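Up stupidly early for a day off, because the new Gilis single was going up at eight and I wanted to hear it before anybody could tell me what to think of it. Coffee, the good headphones, cat shut out of the room. And oh, it's so good! It's called "Datberg," which I had assumed was a joke when they announced it, but they sing the word in the chorus, stretched over what must be four bars, and by the second time through I was singing it too, to the wall.

I want to get this down while I still have the first-listen feeling. It opens with only the bass and a floor tom, very dry, like it was recorded in a closet. Then the guitars come in on the wrong beat (I checked, I counted it, it's the "and" of three) and the whole song sort of tips sideways and never quite gets back up. The second verse has that thing they used to do on the first EP where the two voices swap lines in the middle of a word. I've missed that so much. They hardly did it at all on the last album and I'd decided they had outgrown it.

Played it 8 times before ten o'clock. Somewhere around the fifth I noticed there's a piano buried in the bridge, way over in the left side, playing the melody from "Undville." It goes by in a couple of seconds. I took the headphones off and put them back on the other way around to make sure I wasn't making it up.

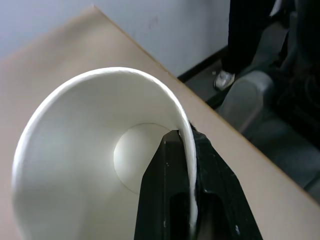
The "Undville" thing matters to me more than it should. That was the song I had on repeat the winter I moved here, when I knew no one and the bus took 35 minutes each way, and I could get through it nine or so times before my stop. I have never heard them play it live. They dropped it from the set right before I started going to shows, and every time they come around I stand there at the end hoping. So to hear even a scrap of it in something new made my whole chest go tight.

The video came out at noon. It's all one take, as far as I can tell, the band walking backward through a parking garage while people run past them going the right way. The drummer is carrying one cymbal. It's silly and it's gorgeous, and they look like they're having the best day of their lives. I watched it standing up in the kitchen with my sandwich in my hand and forgot about the sandwich.

Then the tour dates! Robles is on there, in September. Not the big hall either, the old ballroom with the sloping floor, which holds 3000 if you believe the sign by the door and feels like far fewer once the lights go down. I saw them there two tours ago and my ears rang until the following night and I'd do it again tomorrow.

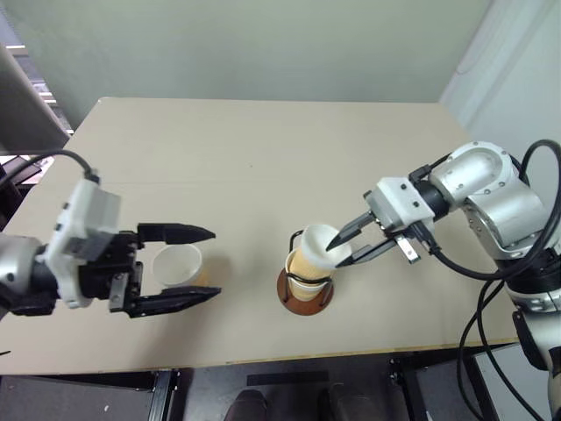
Tickets were a scramble. I had the page open on the laptop and the phone, and the laptop threw me out at the seat map, which makes no sense for a room with no seats. The phone held on. I got 4, because I panicked and pressed the highest number it would give me. So now I have to find three people, which shouldn't be hard. My sister will say yes if I drive. Someone from work might. I'm keeping the last one open for now.

Spent a good part of the afternoon trying to work out the bass line. I'm still slow, and my third finger does not want to stretch that far, but I've got the verse now at half speed and the first part of the chorus. The trick (for me, anyway) is to stay up on the fifth fret and let the open string ring while you move. When I tried it lower down it turned to mush. I wrote it out on the back of the gas bill, so I need to remember not to throw away the gas bill.

I also went back through the old records in order, just to hear how they got from there to here. The first EP is still a mess and I still love every second of it. The second album has aged better than I expected, particularly side two, where the organ comes in. The third one I'm cooler on. Too many slow ones in a row. But "Datberg" sounds to me like somebody sat down with all of them and kept the parts that made your arms prickle.

Wrote a long, overexcited post on the fan board about the piano in the bridge, with the exact time it happens, and asked whether this could mean they're bringing "Undville" back for the fall shows. I went and did the dishes so I wouldn't sit there refreshing. 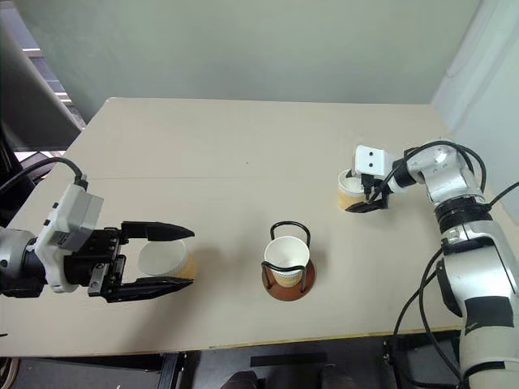 Julián Collado wrote back that he hears the piano too, but he thinks it's closer to the demo version than the album one, since the last note goes up and doesn't resolve. He says they soundchecked "Undville" twice on the last tour and never played it, and that I shouldn't get my hopes up, though his are up as well.

I didn't know there was a demo! He's sending me a copy tonight. I've played the bridge again and he's right about the last note, it goes up. I had been filling in the ending in my head all day.

Bed soon. One more listen first, with the lights off, and then I really do have to find that gas bill.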